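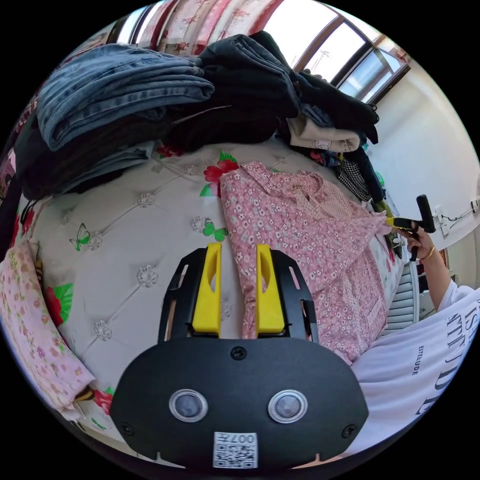 Spare room bed, sorting stage, before anything goes into the wardrobe.

From: Vivek Thakur
To: household-storage list
Re: Folding denim and light cotton for the same shelf

Replying to Banafsheh's questions below, in order. The photo gives the starting position: jeans stacked at one end, dark things next to them, and the pink floral garment still to be folded.

> On the Provby shelves I get 241 mm of clear height between
> boards. Jeans folded in thirds go in, but the stack leans after
> a few days and the cotton tops at the side get crushed. Do you
> keep the two apart, or is there a fold that lets them share a
> shelf? Also, do you sort by colour or by weight of cloth?
> I have a Vokberg box I could use for one of them.
>
> Banafsheh Pakzad

1. Height. With 241 mm I would stop at five pairs. My own shelf is a little taller and I still stop there. A sixth pair fits if pressed down, but then the bottom pair can't be drawn out without bringing the rest with it.

2. The lean. It comes from the waistbands. A waistband with its button and fly is much thicker than the leg, so if every pair is laid with the waistband on the same side the stack rises on that side. Alternate them: first pair waistband left, second pair waistband right, and so on. Fold each pair lengthwise, push the point of the seat in flat, then fold in thirds from the hem. Abhishek Kaushik suggested quarters on this list in May. Quarters give a narrower block but a taller one, and at your shelf height you would lose a pair.

3. Sharing a shelf. I don't. A cotton top weighs very little and takes a crease from anything heavier leaning on it. If you have to share, put a divider between them. The Uleck wire type is adequate, provided the board is no thicker than the clip allows. Measure the board first.

4. Colour or weight. Weight first, then colour within each weight. On the bed I make the piles in this order:

- denim
- dark heavy items, folded
- black items, which I leave until there is good light from the window
- light prints and checks
- anything with a collar

Collared garments go last. Lay the garment face down, smooth the back, bring both sides in to the width of the collar, fold the sleeves down along the sides and then fold up from the hem in two moves. Doing up the top button, where there is one, stops the neck spreading.

5. The box. I would use the Vokberg for the cotton and file it upright. Denim in a box is heavy to lift down, and you will want it more often.

Two remarks on the working surface. A quilted bedspread is soft, so the folds come out less sharp than on a table. For jeans this makes no difference. For thin cotton I put a large tray or a piece of stiff card under the garment. Check too for raised decoration on the spread, as it can catch on loose knits when you drag them across. Lift them.

Hangers should come out of the pile before you start. I find one underneath the black things nearly every time, and a strap looped round it will undo whatever has been folded on top.

Bimla Joshi asked separately about the Nieto shelf liners. I have used them on one shelf only. They stop the bottom pair sliding forward but they hold dust, and I have not bought more.

If you try the alternating stack, please post how far it leans after a fortnight, measured at the top edge with a ruler. Pankaj Tiwari is keeping the figures for the list and has none yet for a shelf of your height.

Vivek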